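Station snack counter in Flurkbridge opens again with new menu

Last updated: 13 June 2025

The small snack counter at Flurkbridge station is open again after being closed for most of May. It has a new operator, a shorter menu and a longer table.

The counter is now run by Weretti, a family catering business from the Urnska side of town. The company signed a contract for 2 years with the station management. Before this it was delivering lunches to offices and had no place of its own.

"We wanted to have few things and have them fresh," said Vlasta Vukadinović, who manages the counter. "People have a train to catch. They should see the food, take it and go."

The sandwiches are the main product. They are cut in triangles and sold by the piece, and a customer can ask for one wedge or for more. The filling changes during the week, but lettuce and a creamy spread are in most of them. Besides this there are bags of fried snacks, bottled soft drinks and a warm dish in foil, which is prepared in the Weretti kitchen and brought to the station before noon.

On the opening day the counter sold 200 sandwiches, and the last one was gone before the evening trains. Ms. Vukadinović said that the kitchen is now making more of them in the morning, and that a second delivery is planned if the demand stays the same.

The old counter had a glass case which was often out of order, and many passengers complained that they could not see what was inside. The new operator removed it. Food is now placed on trays and in woven baskets on an open table, and the drinks stand on a clear rack with steps, so that the back row can be seen too.

Viera Havlíček takes the train to Koo every working day and was one of the first customers. She said she is happy to have a place for lunch at the station again – in May she was walking to the bakery on the other side of the bridge and missed her connection more than once. She would like to see also some fruit on the table.

Weretti paid for the new furniture. The station management repaired the floor and the lights and put in 40 new seats in the waiting area next to the counter. According to the management, 500 passengers pass through the hall on a normal morning.

The counter opens with the first morning train. Payment is possible in cash and by card.

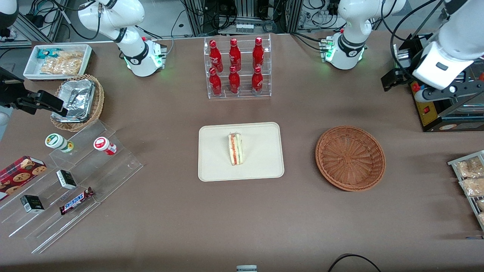 A sandwich wedge on its tray, with snacks and red Coca-Cola bottles on the table behind it.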